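Home | Programs | Reports | Grants | Contact

Folville Rural Handset Program
Progress report to the Bokholm Fund, second period

Last updated: 20th August

This report covers work since March on moving households in the Folville area from feature phones to basic smartphones. The budget is on track. One task is late, and we explain that below.

Handsets

We set out to place 545 low-cost smartphones by the end of the period, and all of them are now with users. The handsets came from Ouali in two shipments. The first was complete. The second arrived with the wrong chargers for 44 units, and Ouali replaced them at no cost to the grant. We held those units back until the right chargers came, so a few villages got their phones later than we had told them.

Most people chose the smaller of the two models. The reasons we heard most often were price and battery life. The larger model has a better screen, but many users were coming from phones that ran for several days on a charge, and they did not want to give that up. We expect to order fewer of the larger model next time. 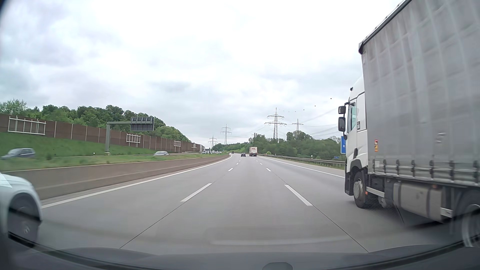 Coverage testing was the largest piece of field work this period. We drove the main routes and the side roads with two test phones, one on each network, and logged signal strength and data speed as we went. The motorway was the easy part — three lanes, trucks with high curtain-sided trailers in the next lane, and a usable data signal for nearly the whole length. The side roads were a different matter. We found 19 stretches where calls would connect but data would not, and most of them lie in the hills north of Folville. The full log has been sent to both network operators. One has replied and plans to adjust an existing mast. We are waiting on the other.

Training

Short training sessions were held in schools, shops and one bus depot. Each session covered making calls, saving contacts, sending a photo, and checking how much data is left. We dropped the section on email after the first few sessions. Very few people wanted it, and the time was better spent on messaging, which almost everyone asked for.

Older users did well when a family member came along. Those who came alone often needed a second visit, and we had not budgeted enough staff hours for that. The extra hours were covered from the travel line, which was underspent. 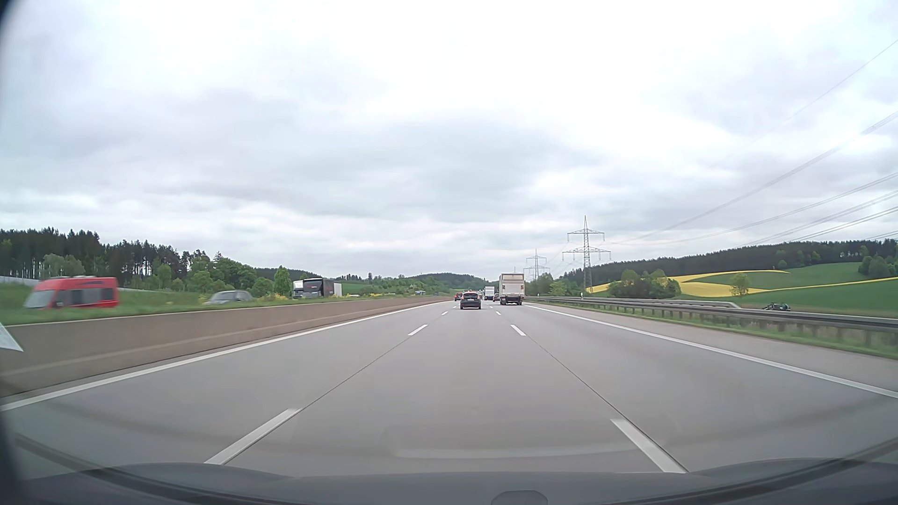 We also printed a one-page guide with large type and pictures of the screens. It has been reprinted once. A software update changed the look of the settings menu soon after the first printing, so the new version shows the updated screens.

Repairs

Fedeck has handled repairs under a fixed-price agreement. Cracked screens are the most common fault, followed by charging ports clogged with dust. Turnaround was supposed to be five working days and has been closer to eight. Fedeck has added a bench and expects to meet the target next period. We will report the figures either way.

Delayed work

The user survey is late. The first draft was too long, and people in the trial group stopped answering partway through. A shorter version is ready and will go out by text message — it takes about 2 minutes to finish. Results will be in the next report.

Next period

We plan to complete the survey, retest the weak stretches once the mast work is done, and agree on a handset order with Ouali. We are not asking for any change to the grant total. We do ask for approval to move the remaining travel funds into training hours.

Contact: Program Office, Folville | © Folville Rural Handset Program | Back to top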